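Setting Up the Two-Arm Block Exercise on the Shared Workshop Bench
Otia Community Workshop - Member Guides
Prepared by Kjell Torvik, January 2021

Scope

This guide covers the first handling exercise for members who have assembled the pair of Sesix arms and mounted the wrist cameras. Wiring and firmware are covered in the Vimmont controller guide, which should be completed beforehand.

Required items

Two assembled arms with soft finger covers fitted
One wrist camera per arm
Wooden alphabet blocks
Two bench clamps per base
Cárdenas power supply with emergency stop switch

Step 1. Fix the bases

Clamp both bases to the same table, 600 mm apart, measured between the center lines. Tighten each clamp by hand and push firmly against the shoulder joint. A base that shifts at this stage will have to be calibrated again later. Keep the emergency stop within reach of the operator's seat.

Step 2. Set the shared work area

Members should enter the base distance in the settings file before either arm is powered. Move each arm by hand through the area where the two can meet, and record the limits. During early trials, only one arm may enter this area under power. The other should be held at its parked position - 179 degrees at the base joint on the current build.

Step 3. Place the blocks

Wipe the table and place the blocks in a straight row with their sides touching. The letters may face any direction. Leave enough open table on both sides of the row for the fingers to come down without striking a block. 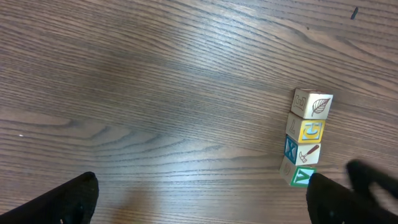

Step 4. Approach and grip

Open the gripper fully and bring it toward the end of the row at low speed. The camera view should show both fingertips at all times. If one is missing, stop and adjust the camera bracket. Begin with the end block, close the fingers until the motor current rises, and lift by a small amount only. Increase the grip setting in single steps, up to a maximum of 7.

A polished tabletop reflects ceiling lights. Where the reflection interferes with block detection, lower the exposure or switch off the lamp nearest the bench.

Step 5. Record the run

Save the joint log and both camera files under the same run number. The controller holds 2560 log lines before it begins to overwrite the oldest, so logs should be copied after each session.

Before leaving the bench, park both arms, switch off the supply and return the blocks to their box. Loose clamps and worn finger covers are to be entered in the bench log.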